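Riltach: tabletop handling data
Progress report to the Plinow program office
Prepared by Bezawit Mamo, 6th December

Status

Collection is on schedule. We ended November with 581 accepted episodes of teleoperated handling. Another 144 were recorded and rejected, mostly for dropped video on one of the cameras. Rejected episodes are kept on the Seltari server with a reason code, but they are left out of the training set.

Six operators are now trained, up from four at the last report. New operators do a half day of practice before anything they record is counted. Their first episodes are reviewed by a second person, and two of them were asked to slow their approach to the object before we cleared them.

Work this period

Most of the time went into household and grocery items: bags, cartons, baskets and soft packaging. Under the original plan we would have finished rigid objects first. We changed the order in November when the early policy did well on blocks and cups but gripped bags too high and let them slip. The change was agreed with your office by phone.

Items are moved between episodes so that the same layout does not repeat. We also vary which container is on which side of the arm. Background clutter stays in place for most sessions, as the homes in the target setting will have it too.

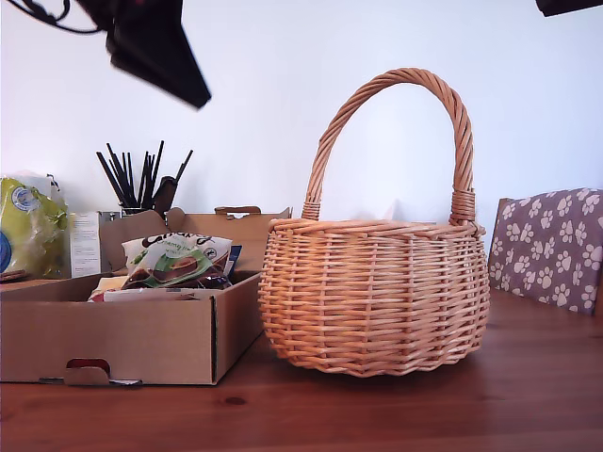 Handles remain the slowest part. Operators take longer to line up on an arched handle than on a box edge, and they disagree on whether to come in from above or from the side. We now record both approaches and tag each one. Sönmez has asked for the tags to be split out in the next export, and that work has started.

Problems

We lost 9 working days of recording to a worn cable on the wrist camera and the wait for a spare. There are now two spares on site. The extra cost was small and came out of the maintenance line.

Labeling is behind. Episodes are being recorded faster than the task descriptions can be checked, and the backlog grew through November. One operator has been moved to labeling for two mornings a week.

Next period

We will clear the labeling backlog before adding new object types. After that we plan to start on lids and drawstring bags, then retrain and repeat the slip test on the same set of bags as before. Results will be in the next report, along with the updated spending table. No change to the budget is requested.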